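Equipment Planning Gallery: Hand-Held Grippers for the Folding Line

Poven is deciding how many hand-held grippers to buy for next year, and which kind of finger to buy with them. The request goes in at the end of September. This page collects what we have so far, for anyone who has to sign it or work with the result.

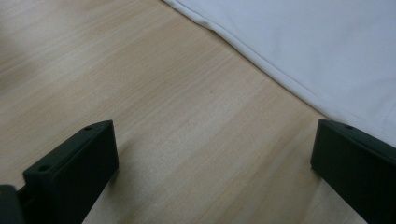

The plan covers cloth work only: picking up a hem, pulling it square, folding it over. Hard goods are in a separate request that Yasir Tanoli is writing, and none of his numbers are included on this page.

Tools
We are asking for 13 hand-held units. Ten go to the tables, two stay on the shelf as spares, and one goes to Haiyan Su for training new operators. The Skilow quote is $413 per unit with one set of fingers fitted. Giltex came in lower but quoted the fingers separately, and the totals ended up close. Skilow can ship in two lots, which suits the way our money is released.

Fingers
Block fingers are fine for a folded hem. A single layer lying flat is harder, and operators often need a second try at it. Hideaki Kudo wants a thinner tip for those jobs. We have put in for 80 spare fingers, split evenly between the block shape and the thin one. If the thin ones wear too fast, the next order goes back to block only.

Tables
Pale wood tops stay. A white cloth on a pale top is not the easiest thing to pick out in a recording, and Yichen Yuan asked for two darker tops to compare. Those are in the budget as an option. They can be dropped without affecting anything else.

Cloth
Li supplies the white cotton. The order is for 1000 pieces, hemmed on all sides, delivered over the year. Washing is not included in the price. Last year we left laundry out of the plan completely and had to move money from travel to pay for it, so it now has its own line.

Mounting hardware
Screws, brackets and cables were underbudgeted last time. Each unit now carries its own small allowance for them. Please do not order these one bag at a time on a personal card.

Operator time
This is still the biggest cost, larger than all the equipment put together. Jenő Orbán has the hours by table and will send them on request. A new operator needs two full shifts with Haiyan before working alone, and those shifts should be charged to training.

Still open
Whether the warranty covers the fingers or only the body of the tool. Whether Giltex will match the two-lot delivery. Where the spare units will be stored.

Corrections to any figure on this page go to Jenő before noon on the last working day of the month.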